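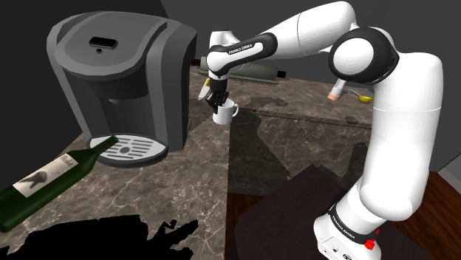

A coffee machine and a green wine bottle on a kitchen countertop. Glass and coffee grounds will go in separate bins in Skastesthorpe starting in April.

Skastesthorpe will begin picking up glass and food scraps at the curb in April, ending a system in which residents had to drive both to the transfer station on Gillier Road.

The town council approved the change at its last meeting. The service will cover 1,698 households in the first stage, which takes in the center of town and the streets north of the river. Homes in the Wanum district will be added later. The town has not set a date for that.

Each household will get two new containers. The larger one, with a green lid, is for glass bottles and jars of any color. The smaller one has a brown lid and takes fruit and vegetable peels, eggshells, tea bags, bread and coffee grounds along with the paper filter. Meat and bones still go in the regular trash.

Ceramics are not accepted in the glass container. Mugs, plates and bowls melt at a different temperature than bottle glass, and pieces of them can spoil a load. Window glass, mirrors and light bulbs are also excluded.
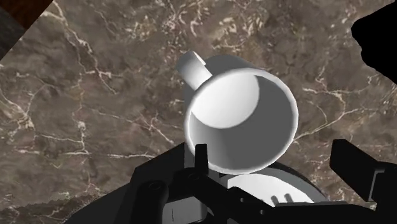 LOCAL NEWS / Trash and Recycling

Food scraps will be picked up every week and glass every four weeks. Trucks start their routes at 7 a.m., and containers should be at the curb by then. Residents may leave caps and labels on bottles but are asked to empty them first. Corks go in the trash.

The town tested the plan last year on 266 homes near the Swai playing fields. Trash from those homes went down over the test period, according to the public works department, but some residents complained about the noise when glass was emptied into the truck. The morning start was moved back an hour as a result.

"People mostly asked us about smell," said Magdolna Fodor, who runs the program for the town. "If you wrap the scraps in newspaper and keep the lid shut, you should be fine. We will swap out a cracked container for free."

The department expects to collect around 400 tons of food scraps in the first full year. They will be composted at the Gillier Road site, and residents will be able to pick up finished compost there in the fall. They need to bring their own bags and a shovel.

The new service adds $24 a year to the household trash fee. Two council members voted against the increase and asked for a lower rate for people who live alone. The council will take up that request when it reviews the budget.

Apartment buildings with shared dumpsters will get shared containers as well, and building managers have been sent a form to choose the sizes. The forms are due back at the town office before the end of the month.

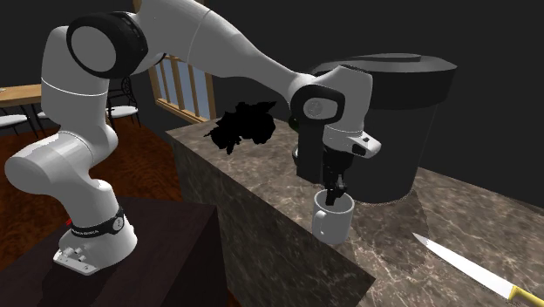 A white Franka Emika arm on a dark brown wooden pedestal.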